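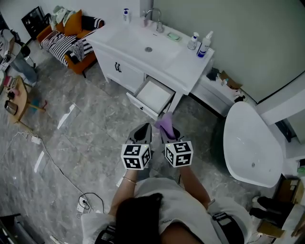

Okay, pose tracking, my favorite part of the whole Skivik stack! Start with the cubes, and give people a second to look at them. Every gripper carries a white cube with black square markers on its faces, so when the right hand dips toward the open drawer with that purple cloth, the tracker can work from whichever faces the camera still sees. One good face gives us a pose. Two give us a much better one, and the solver gets to throw out the flipped answer (pause here, someone always asks about the flip).

Next, the filter. Zlata Sirko rewrote it in May and it is lovely code. It used to drop the track the moment a marker blurred. Now it coasts on the motion model for up to 60 milliseconds and picks the marker up again on the far side. Show the plot with the old and new curves. Let them see the gap close!

Shiny surfaces: mention glossy floor tile and chrome. Glare washes out the black squares, so we run the detector at 2 exposure settings and merge. Telmo has the numbers if anyone wants them.

Then the planner. Drawer edges are the hard bit, and we keep 22 millimeters of clearance around the jaws. Run the replay from Detunik, half speed first, then full.

Questions. Leopoldo has the spare mic.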